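Ticket 101: No power at the craft room table
Status: Open, waiting on parts
Location: Trastavton, second floor
Category: Furniture and power

Reported problem
Nothing plugged in at the big table works. The table lamp and the label printer both went off a little after 3 p.m. The ceiling lights stayed on. Moving the lamp to the far side of the table made no difference.

Log

3:20 p.m. Checked the breaker panel in the hall. Nothing tripped. Reset the breaker for this room anyway. No change.

3:33 p.m. Tested the wall outlet with the lamp from the hallway. Lamp comes on. The outlet is fine, so the fault is in the strip or its cable.

3:40 p.m. Unplugged everything from the strip and plugged the strip back into the wall. Tried the lamp in each socket with both buttons pressed in. The lamp flickered once when I moved the cable close to the strip, then stayed off. Unplugged the strip.

4:05 p.m. Looked for a spare in the Willetti cabinet. The only one there is a Hrnčiar with a cable too short to reach the wall from the table. Put it back. 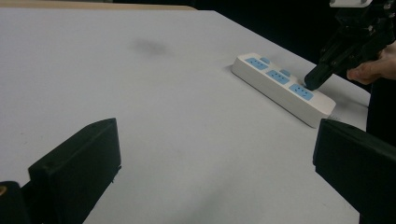 4:15 p.m. Replacement request sent to Cutov. The new strip needs to have a longer cable, and I asked for the cable to be checked before it goes out. Three sockets in a row, as on the current white one with the blue sockets, is enough for this table. Individual switches would be good to have but I did not make them a condition.

4:30 p.m. Label printer moved to the front desk until the part comes in. Labels print normally there. The lamp stays in the craft room, unplugged.

Next step
Fit the new strip, test each socket with the lamp, move the printer back. Do not plug the old strip in again. Leave this ticket open until the printer has run from the table for a full afternoon.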